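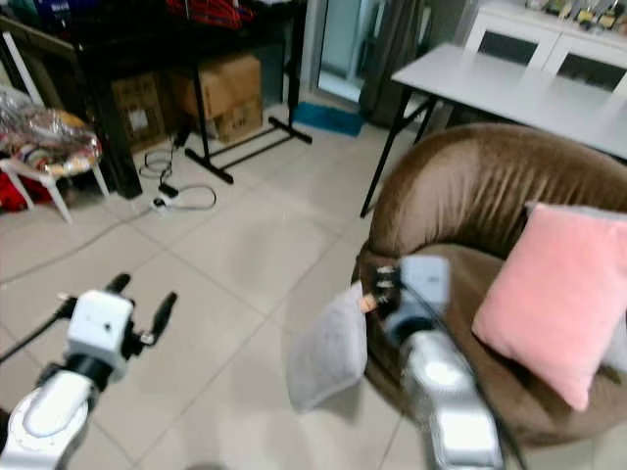 Page last changed: December

Brorus Rebound Board, reviewed after a half season of hard use

I coach the under-tens at Piltemville, a soccer club with one good field, one bad field and a parking lot that drains better than either. We needed something for kids to kick a ball at that wasn't the equipment shed. The shed had been asking for mercy since spring.

The Brorus is a folding rebound board: a flat panel on a hinged steel stand, with three angle settings and a pair of ground spikes. You pass the ball into it and the ball comes back. That is the whole idea, and the box manages to explain it in 6 languages.

Setup took me 33 minutes the first time, most of it spent on a hinge pin that the instructions call "self-locating." It located itself in the grass. After that it got much quicker, and now the older kids put it up while I'm still unlocking the gate. The spikes hold well in soft ground. On the bad field, which has the texture of a driveway, they bend. Buy the sandbags or bring your own.

How it plays

The lowest setting sends the ball back along the ground at a fair pace, good for one-touch passing and for working the weaker foot. The middle setting pops it up to knee height for a child and shin height for me. The steepest setting is sold as "goalkeeper mode" and returns the ball at whatever angle it happens to be feeling that evening. My goalkeeper loves it. My goalkeeper also loves mud.

Rebound speed is honest. Hit it softly and you get a soft ball back, which is more than I can say for the Zasen net we had before. The Zasen either swallowed the pass whole or fired it over the hedge, and we lost enough balls that the club sent me an email with a spreadsheet attached. 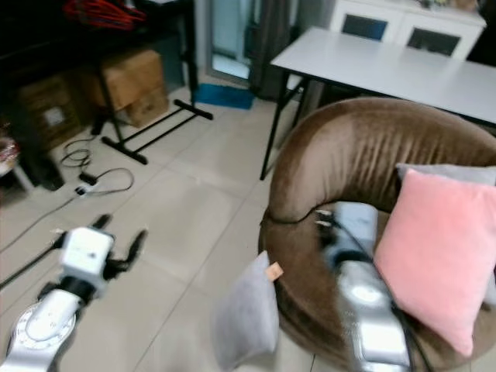 Round velvet chair with cushions.

The noise is the real drawback. Every pass makes a sound like somebody dropping a dictionary on a deck, and with a full squad in line you get that sound all evening. One of our players has a counter app and claims 1,892 hits in a single week. I have no reason to doubt it, and neither do the people who live behind the far corner flag.

Wear so far: the printed target circles have mostly rubbed off, one rubber foot is gone, and the panel has a shallow dent at the exact height of a ten-year-old's best shot. The hinges are fine. I leave it out in the rain more than I should and there's a little rust on the lower bolts - nothing a wire brush didn't fix.

Price and alternatives

It cost us 400 dollars, paid out of the bake sale. Grewal makes a lighter one for less, and I borrowed it for a couple of sessions. It's quieter and easier to carry, but it slid backward on every firm pass, so by the end of a drill we were practicing in the next age group's warmup. For a backyard and one child, I'd get the Grewal. For a squad, get the Brorus, and order a spare hinge pin with it.

Four stars. The shed would give it five.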